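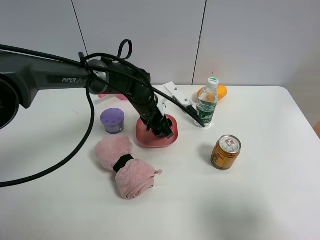 4. Tidying a Small Table

4.1 Why we chose such a modest chore

When we tell people outside the lab that we work on robots for the home, the first thing they ask is when they can have one that does the dishes, and the second is why it is taking so long. We have a good deal of sympathy with both questions. Section 3 dealt with sorting parts at a workbench, where the pieces are rigid, the bin is always in the same place and the light hardly changes from morning to evening. A home gives a machine much less to hold on to. Things get put down wherever there was room for them, soft things lie in a new shape every time, and a good share of what needs picking up is small, light and easy to knock over.

We therefore settled on a chore that most of us do several times a day without giving it a thought. A small item has been dropped into a bowl on a table that is also being used for other things, and it has to be lifted out and set down on a clear patch of the tabletop. There is one arm, one gripper and no help from a second hand. Readers who have watched a toddler fish a sock out of a mixing bowl will have a fair idea of the level we are aiming at – and the toddler, we should say now, would still be our pick for the job.

4.2 The table and what is on it

The item to be moved is a colorful knitted ring in blue, purple and pink yarn. We like it as a test piece for several reasons. It gives when it is squeezed, so a grip that is a little off may still hold. It also sags to one side once it is lifted, and it has a hole in the middle that is very easily mistaken for the bowl underneath. Shirley Bellamy, who set up the item list for this part of the study, tried a number of harder and heavier things first and found that they mostly told us what Section 3 had already told us.

The bowl is pink and shallow, with rounded corners and a low rim. We had wanted a shallow bowl so that the fingers could come in at a slant, and for the most part this worked out well, though a low rim is also easier to catch with the side of a finger and drag along. We did not fasten the bowl to the table. Hardly anyone fastens a bowl to the table at home, and we felt that doing so would have made the result less useful to the people who might one day want to rely on it.

The rest of the table is clutter, by which we mean things that the arm should leave alone. We used a rolled towel held around its middle by a black band, a small lidded container, a bottle, a drink can and an orange. These were chosen to be ordinary. The towel takes up a good part of the front of the table and cannot be tipped over, so it serves mainly as a crowd to be worked around. The container, the bottle and the can are another matter, as each of them can fall, and a fall counts as a failed trial even when the ring has been moved correctly. We thought about this rule for quite a while and decided to keep it. A helper that clears one thing and spills another has not saved anybody any work.
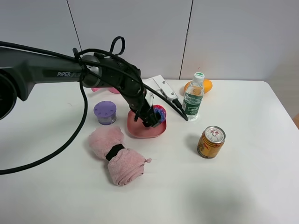 Home and Workshop Robotics Group, Department of Mechanical Engineering, Flukwood College

Figure 4. The tidying task of Section 4. The gripper is down in the bowl at the knitted ring. The towel, the small container, the bottle, the can and the orange are clutter and are not to be moved.

4.3 How a trial was run

The arm was driven by Skekix, the same learned controller used in Section 3, with no changes other than new demonstrations. These were recorded by Faraji Gachanja, who guided the arm through the chore by hand over several afternoons in January, and who was asked to work at an easy pace and not to correct small slips. We wanted the controller to see slips. An earlier set of demonstrations, recorded by somebody who was very neat about it, gave us a controller that behaved beautifully until something went a little wrong and then had no idea what to do next.

We ran 30 trials. Before each one, the ring was dropped into the bowl from a hand's width above it and left as it fell. The clutter was shifted a little between trials, following a list of layouts drawn up beforehand, so that nobody at the table could make things kinder or harder on a whim. A trial ended when the ring lay on the tabletop and the gripper had let go of it, when any piece of clutter fell over, or when the time limit ran out. Scoring was done afterward from the recordings, using the Brernard checklist described in Section 2, by two people who had not been in the room.

4.4 What happened

The controller finished the chore in 17 of the trials. Of those that failed, 11 were lost at the grasp, and we would like to spend some time on them, as they are the most instructive part of the study for us. In nearly all of these the fingers came down in a sensible place and closed, but on too little yarn, and the ring slid back into the bowl on the way up. The controller would then usually try again from the very same angle. A person whose first pinch does not hold will turn the wrist, or press the ring against the side of the bowl, or simply scoop. We saw the arm press the ring against the rim only a few times, and we cannot say whether it had learned to do so or had got there by luck.

The remaining two failures were both falls, one of the can and one of the container. Each came late in the trial, with the ring already in the air and the arm swinging over toward the clear patch. The towel was brushed quite often and did no harm.

Time is the other thing to mention. The slowest successful trial took more than 80 seconds, nearly all of it spent on repeated tries at the same grasp. When the first grasp held, the whole chore went by at a pace that visitors to the lab described as relaxed, and we were happy enough with that.

4.5 Is this good enough for a kitchen?

Not yet, in our view, though we came away more hopeful than we had expected. Going around the clutter, which we had worried about most, gave little trouble. The weak point was a soft object and a loose pinch, and a fault that narrow can be worked on. Đặng, in a comment on an early draft, asked whether a wider finger pad alone would fix most of it. It may well do, and we take up the question in Section 5, where the chore is repeated with two other pad shapes and the same list of layouts.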